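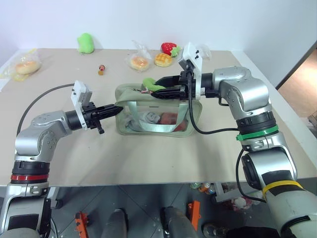

Figura 4. Posto bimanual com saco translúcido verde-claro; a garra direita prende um artigo de peluche na abertura do saco.

4.2 Redistribuição de tarefas no posto de ensacamento

A introdução do posto bimanual na unidade de preparação de encomendas da Zelley alterou em primeiro lugar a sequência do trabalho. Antes da instalação, a mesma operadora recebia a lista, recolhia os artigos, abria o saco, acondicionava o conteúdo e fechava a encomenda. No regime atual, a recolha e a verificação final permanecem manuais, ao passo que o acondicionamento é partilhado com o sistema Sodance. A análise que se segue baseia-se na observação direta de 524 encomendas e nas entrevistas descritas na secção 3.

Os artigos processados neste posto têm em comum a irregularidade. Pães embalados em plástico transparente, peluches e pequenas figuras são colocados sobre o tampo sem orientação predefinida, e os recipientes de destino são flexíveis (Figura 4). Um saco deste tipo não oferece uma abertura estável: a geometria da boca depende do que já foi introduzido e do modo como o tecido ou a película assenta na mesa. A literatura sobre paletização, assente em caixas rígidas, é por isso de utilidade limitada para compreender a carga de trabalho aqui observada.

Das entrevistas resulta que o esforço físico repetitivo diminuiu, em especial o que recai sobre o polegar e o punho. Em contrapartida, aumentou o tempo de vigilância. A norma interna da Zelley prevê que cada operadora acompanhe 2 postos em simultâneo, com rotação a cada 60 minutos. Durante esse período, a intervenção manual é irregular e difícil de antecipar, o que as participantes descreveram repetidamente como uma espera atenta. Várias assinalaram que a fadiga no final do turno é agora de natureza diferente e menos fácil de comunicar à chefia, dado que o formulário de saúde ocupacional em vigor contempla apenas queixas musculares.

A passagem de um artigo para o interior do saco concentra a maior parte das intervenções. Exige que os dois braços trabalhem a curta distância um do outro, com uma ferramenta encostada à lateral do saco e a outra sobre a parte superior, e é também o momento em que as operadoras mais hesitam entre intervir e aguardar.

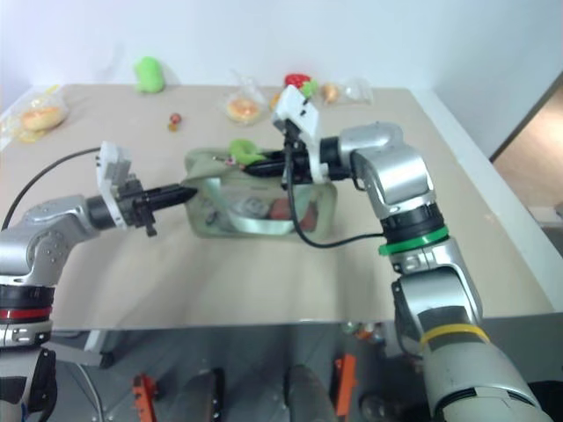 Uma operadora do turno da tarde referiu que o mais difícil era saber quando não mexer, pois no início parava o posto à menor dúvida e recebia chamadas de atenção pelo ritmo, e quando passou a esperar mais foi-lhe perguntado por que razão não tinha parado. Acrescentou que ninguém lhe soubera indicar por escrito qual das duas condutas era a correta.

O testemunho é coerente com a documentação consultada. O manual de formação, elaborado pela Kunudley, dedica um capítulo ao procedimento de paragem, mas não define critérios para a decisão de parar. A formação presencial inclui 15 minutos de prática supervisionada, duração que as chefias intermédias consideraram insuficiente. Na ausência de critério formal, constituiu-se entre as operadoras um conjunto de regras tácitas, transmitidas na mudança de turno, que dizem respeito sobretudo aos artigos macios e às embalagens transparentes.

Este saber não figura na descrição funcional do cargo nem tem efeito na classificação profissional. A direção da unidade informou que a revisão das categorias seria apreciada em junho. À data de encerramento da recolha de dados, a designação do posto mantinha-se a anterior à automatização, tal como a grelha de avaliação individual, que continua a medir encomendas fechadas por hora.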